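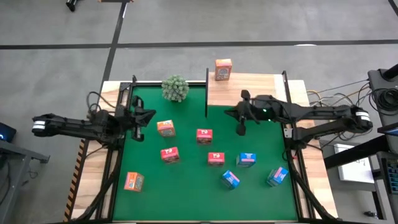 驻馆工作日记
2020年8月

本月为本馆地方文献整理工作恢复后的第二个完整月份。依照馆务会议的要求，驻馆人员须按日记录工作进度、环境状况及待议事项，以备年终汇总。今日所记，主要涉及Druvstead旧藏的入库清点、书库湿度的处置，以及阅览室有限开放的安排。

上午八时到馆，按规定测量体温并登记。前厅消毒记录已由夜班同事填写完毕，签字齐全。八时二十分进入地下一层书库，先查温湿度记录仪。夜间相对湿度一度偏高，清晨回落，但东侧第三排书架靠墙一面仍有潮气，手触墙面可以感觉到凉意。连日降雨，排水沟虽经疏通，墙体返潮的情况未见根本改善。已将该排底层的合订本地方报纸移至上层空架，并在登记簿上注明临时架位，待天气转晴后再行复位。移架时发现两册书脊处胶层脆裂，暂以棉带捆扎，另行列入待修清单。

九时起继续清点Druvstead旧藏。该批文献系二月间接收，包括地契抄本、商号账簿、族谱残卷及往来信札，共540件。接收之后因闭馆而搁置，至七月方得启封。截至昨日，已完成初步登记116件，进度较原计划为慢。究其缘由，一是原有移交目录过于简略，往往以“旧账一捆”“杂信若干”概括，须逐件拆开核对；二是部分账簿使用商号内部的记账符号，辨识费时。今日上午集中处理账簿一类，所见多为布匹及药材的往来账目。其中一册封面题签已失，内页首行记有“So记”字样，与另外三册笔迹相近，纸张帘纹亦相同，初步判断属于同一商号。此项判断尚待核实，登记时仍按“题名不详”著录，在附注栏内说明。

关于著录格式，此处拟记一点个人意见。现行登记表沿用旧馆时期的式样，题名、责任者、年代三栏空间充裕，而来源与流转一栏仅有一行。对于商号文书而言，一册账簿经何人之手、曾与何物同存一箱，其价值未必低于题名本身。上午所登账簿中夹有当票一张、药方半页，若单独抽出另编，则与原账簿的关系即告中断；若不抽出，则日后读者检索无从得知。暂行办法是原位保留，以无酸纸隔衬，同时在附注栏详记其页次。此办法能否推及全部旧藏，需提请下次业务会议讨论。

十一时许，Flister修复室来电，告知前次送修的族谱残卷已完成除尘与初步展平，下一步拟行托裱。对方询问是否保留卷首处后人所加的朱笔批注。经查送修单，当时并未就此作出说明。本馆的一贯原则是凡属文献流传过程中形成的痕迹，除有害于纸张者外，均予保留。已据此口头答复，并于午后补发书面函件，抄送业务科存档。函中另请对方在托裱之前再摄影一次，正反两面均须包括，以便日后比对。

午间在二楼休息室用餐。餐厅仍按隔位就座的规定执行，各人自带饭盒，交谈不多。窗外雨势渐小，院内两株老槐落花铺满石阶，保洁人员已清扫过一遍，饭后再看，又积了薄薄一层。

下午一时半，列席阅览室有限开放的协调会。会议议定以下事项：阅览室自下周起实行预约制，每日接待读者以28人为限，分上下午两场；读者入馆须出示健康信息并全程佩戴口罩；所调阅的图书归还后，应先静置再行上架；古籍与特藏暂不提供原件，读者确有研究需要的，可申请查阅复制件。会上对静置时间意见不一。书库方面希望适当延长，以求稳妥；阅览方面则顾虑热门图书周转不及，影响后续预约。最后决定先按较长时限试行，月底视借阅情况再作调整。本人就特藏部分提出，复制件现有数量有限，Druvstead旧藏更无一件完成扫描，开放公告中宜写明该批文献尚在整理，以免读者往返徒劳。此意见已采纳，公告文稿由办公室修改后张贴。

会后返回书库，续作信札部分的分拣。信札的情形较账簿更为复杂。部分信封与信纸已经分离，邮戳模糊，难以对应。今日试以折痕及纸幅比对，将信纸依原折叠状态复原，再与信封内径相较，得以重新配合者虽不多，但方法可行。其中一封寄自Preltier，信中言及当地连月阴雨、货船延误，嘱收信人暂缓进货，又问家中老人咳疾是否见好，末尾附言谓“寄去茶叶一包，到时务望晒过再收”。信中未署年份，只记月日，年代须结合账簿中的进货记录推定。此类家常文字，在商号文书中并不少见，整理者逐日经手，久而易生疏忽。今日读至此处，多停留了片刻。

四时后检查耗材库存。无酸纸尚余约40张，以目前用量计，难以支撑至月底。中性档案盒尺寸不全，大号已用尽，账簿类只能暂存于普通纸盒，内衬隔纸。已填写采购申请单，注明规格与用途，送交办公室。按往年惯例，此类材料从申请到到馆需时较长，今年物流情形又有不同，故在申请单上加注“急用”二字，并建议向邻近机构先行商借。棉手套与软毛刷数量充足，无须补充。

五时复查书库湿度，除湿机运转正常，水箱已倒空。东侧第三排墙面潮气略有减轻，底层空架用干布擦拭一遍，未见霉斑。登记簿、送修函件副本及会议记录均已归入本月卷宗。

待办事项如下：
一、核对“So记”账簿与另外三册的纸张、笔迹，形成书面比对意见。
二、拟写夹存物著录办法的讨论稿，附实例。
三、向修复室索取族谱残卷除尘前后的影像资料。
四、继续观察东侧墙体情况，如再遇强降雨，应及时报请后勤部门检修外墙。
五、信札复原配对的方法，整理成文后交业务科参考。

五时四十分锁闭书库，钥匙交值班室，签字离馆。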